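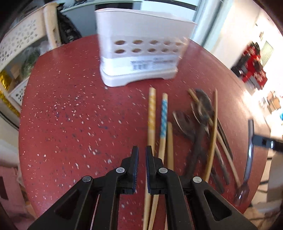
Vummont Community Meals: progress report to the Esteves Fund, second period

The grant pays for a shared weekday lunch at the old Greteck school building, and for the work of turning its kitchen back into one that can legally serve the public. In our first report we said the kitchen would open in March. It did, in the second half of the month. Lunch has been served every weekday from then on, apart from 2 days when the boiler was out. We eat at round tables, mostly the red speckled one and others close to it in size, and the menu moves around enough that chopsticks come out as well as forks. The round tables seat fewer people than the long ones we priced in the application, but people talk across them, and we have kept them.

Kitchen works

The extraction hood, the second sink and the new floor drain are finished and signed off. The floor itself took longer than planned. When the old vinyl came up, the boards along the north wall were rotten where the dishwasher used to stand, and the contractor had to cut out and replace that whole strip before the new covering could go down. This cost us two weeks and most of the contingency line. Bernardo Salgado handled the contractor and got the price for the extra work held to the original day rate.

The walk-in cooler has not been installed. The unit we ordered was discontinued between quote and delivery and the supplier offered a larger one that does not fit through the side door. We are using two upright refrigerators on loan from the Sultine bakery, which has been generous about it but wants them back before summer. A smaller walk-in has been quoted. The difference in price is within the equipment line and we do not need to ask for more money for it.

Still outstanding in the building:

The side door ramp. The slope as poured is too steep at the bottom and has to be redone at the contractor's cost. In the meantime people who need level access come in through the front and down the main hall.

The hot water. The boiler was repaired after the outage but the engineer's advice is that it has a year or so left in it. A replacement was never part of this grant. We are raising it now so that it does not come as a surprise in the final report.

Lighting in the dry store. One fitting, waiting on a part.

Meals

The kitchen is run by Folasade Anozie, with a paid assistant cook and a rota of helpers. The original plan was a fixed four-week menu. Folasade dropped it after the first month because the produce we get at the end of the day from the Sultine market does not arrive on a four-week cycle. She now plans each week once the delivery is in, with a soup, one main dish and one dish without meat. Food waste has gone down as a result, although we did not weigh it in the early weeks and can't put a proper number on the change. We have been weighing it from April.

Noodle and rice dishes have been the most popular, which we did not expect. Baked fish was the least popular and has been taken off. We tried a cold lunch during the boiler outage and it went down well enough that we may keep one cold lunch a week in the warm months.

People pay what they can into a box by the door. The application assumed that the box would cover ingredients by the end of the second period. It does not yet. It covers ingredients other than meat and fish in a normal week, and falls short in any week with school vacation in it, when families come with several children. We had not allowed for this. We don't want to put a price on children's meals, so the budget for the third period assumes that the shortfall continues.

Who comes

We said we would reach older people living alone in the Greteck blocks. We are reaching them, but more slowly than we hoped. A letter through every door brought in very few. What has worked better is Ilgın Gökçe going with the district nurse on her regular rounds and inviting people in person, then meeting them at the front entrance the first time they come. People who have been met at the door once tend to come again. Ilgın is paid for 8 hours a week under the grant and is working more than that. We would like to move the unspent printing money to her hours and ask for your agreement to do so.

The group we did not plan for is shift workers from the depot on the Esteves road. They come late, after 1:30, and eat quickly. At first this caused some friction, as the older guests like to stay on at the table and the late arrivals had nowhere to sit. We now keep part of the room free from 1:30 on. There have been no complaints about seating after this change.

Two complaints were received in the period. One concerned noise and was resolved by putting felt on the chair legs. The other concerned an allergen notice that had not been updated when the soup changed. No one was ill. The notice is now written by the person who makes the soup and checked by whoever opens the serving hatch.

Training

The grant covers 5 training places in food handling. Four have been taken up and all four people passed. The fifth place was held for a trainee who moved away, and Rui Prata has offered it to one of the depot workers, who starts with the next course. Rui is also teaching basic knife work and stock making to helpers after service. This was not in the application and has cost nothing apart from onions.

Staffing

The assistant cook left in the second month for a full-time job. We covered with helpers for three weeks, and it was too long. Folasade worked without a proper break during that time and the paperwork fell behind, including the temperature logs for a few afternoons. The gaps are marked as gaps in the log book. A new assistant has been in post for a month. If the post falls vacant again we will close one day a week until it is filled.

Money

Spending to date is in the attached table. The building line is fully spent. Equipment is underspent by the price of the walk-in cooler, and that will be used when it is ordered. Salaries are slightly under because of the vacancy. Printing is well under. Florence Gill has reconciled the accounts to the end of the period and the bank statements are available if you want them.

Next period

Order and install the smaller walk-in and return the Sultine refrigerators.

Get the ramp redone and inspected.

Fill the last training place.

Begin the Saturday breakfast described in section 4 of the application, starting with one a month. We had planned to go weekly from the outset, but the kitchen team is too small for it at present.

We need two decisions from you: whether printing money can be moved to outreach hours, and whether the monthly breakfast is acceptable in place of the weekly one. An answer to the first is more urgent, as Ilgın's contract has to be amended before the end of the quarter.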